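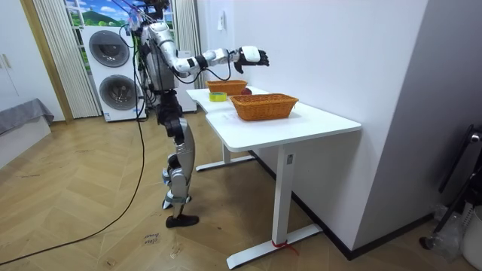
Call for participants: people who put things away (and people who don't)

Primside is looking for 56 adults to come in, one at a time, and sort ordinary household objects into baskets. We watch, we take notes, and at the end we ask you some mild questions about why the tape went where it did. It pays, though your mother-in-law may still ask when you're getting a real job.

What the study is about

Every household has a surface where things land. An apple somebody meant to eat, a roll of tape from the last parcel, a banana nearing the end of its career. Sooner or later a person stands in front of it and decides what belongs together. We want to know how that person decides, how long they dither, and what they do with the object that fits nowhere.

Loukia Kourkoulas, who is running the study, began it after a long disagreement at home over whether batteries live with the string or with the torches. The disagreement continues. Please don't raise it with her during your session.

The set-up

You'll be working at a white desk in our ground-floor room. It has a wooden floor, a window with pleated curtains, and a stacked washer-dryer against the wall. The washer-dryer won't be running during sessions. Several people in the pilot offered to put a load on for us, and we were touched, but it plays havoc with the sound recording.

The main props are orange wicker baskets and whatever we've put out for the round. Fruit turns up a lot. So does tape.

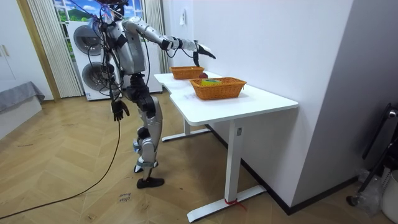 The larger basket sits nearer the edge of the desk, with the smaller one further back.

A session has four rounds. In the first you get no instructions beyond "please tidy this", and you may interpret that as you like. One pilot participant stacked the baskets, put everything in the top one and asked if she could go. Her data were excellent.

In the second round you get categories. In the third we swap the categories while you're still going, and apologise afterwards. The fourth is a secret, although it involves string and most people come out of it in good spirits.

There's a short interview between rounds three and four. Tsutomu Kaneko does the interviews. He has a very calm manner and will wait as long as it takes for you to explain yourself.

Who we're after

You need to be 18 or over, able to stand at a desk for 25 minutes at a stretch, and comfortable handling fruit. A stool is available if you'd sooner sit. Let us know when you apply and we'll put it out beforehand.

We'd like a decent mix of temperaments. So far the applications have leaned heavily towards people who alphabetise their spices, and while we're delighted to have met so many of them, we now have enough. If your kitchen drawer only opens partway, you are exactly who we're missing. The same goes for shift workers, people in share houses, anybody who has recently moved and is still living out of boxes, and parents who tidy with one hand.

Left-handers are very welcome. We need at least eight and we have three.

Please don't apply if you work as a professional organiser, or if you've taken part in a Skiltach storage study in the past year. Members of the same household can both take part, but we'll book you separately. We learned that one in the pilot.

What counts as correct

Nothing does, most of the time. People find this harder than they expect. In the rounds with categories, we write the label directly on the tabletop, so you'll see a word such as "fruits" in front of a basket and can take it from there.

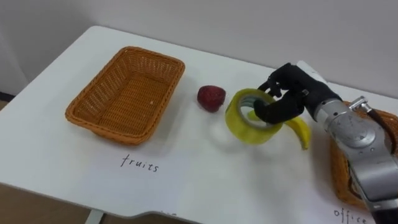
Whether a tomato would qualify is the sort of question we'd like you to settle on your own. We won't nod, wince or breathe in sharply whichever way you go. Fotis Papadakis, who sits in on most sessions, has been practising his neutral face since the pilot and it's coming along.

You can change your mind and move something as often as you like. You can also leave an object on the desk if you feel no basket deserves it.

Pay and practicalities

You'll receive $56 for one session, paid by bank transfer. Allow an hour and a half door to door, including paperwork. Tea, coffee and biscuits are provided. The fruit on the desk is part of the study, so please don't eat it until you've been told it's finished being part of the study.

Sessions run through October, with starts at 9 am, 11 am and 2 pm, plus a few at 6 pm for those with jobs. The 6 pm ones go fast. We're in the Nikolaidis building, two doors up from Barnell Hardware, and there's a bike rack out the front. Parking is limited and the hardware shop's customers have strong feelings about it.

Sessions are filmed. The recordings are kept by Primside for the research team's use, and you'll be given a consent form to read properly before we start. You can stop at any point and still be paid.

How to apply

Send Sofia Pappas up to 300 words through the contact form on this page, under the heading "Baskets". Tell us your age, whether you're left- or right-handed, which start times suit you, and what is on your kitchen table right now. Resist the urge to clear it first.

Sofia answers everyone, usually within the week. If you need step-free access, an interpreter or a support person in the room, mention it and she'll arrange it. Athina Tsoukalas looks after questions about consent and recordings, and can be reached through the same form.

Places stay open until we have our 56, or until we run out of bananas.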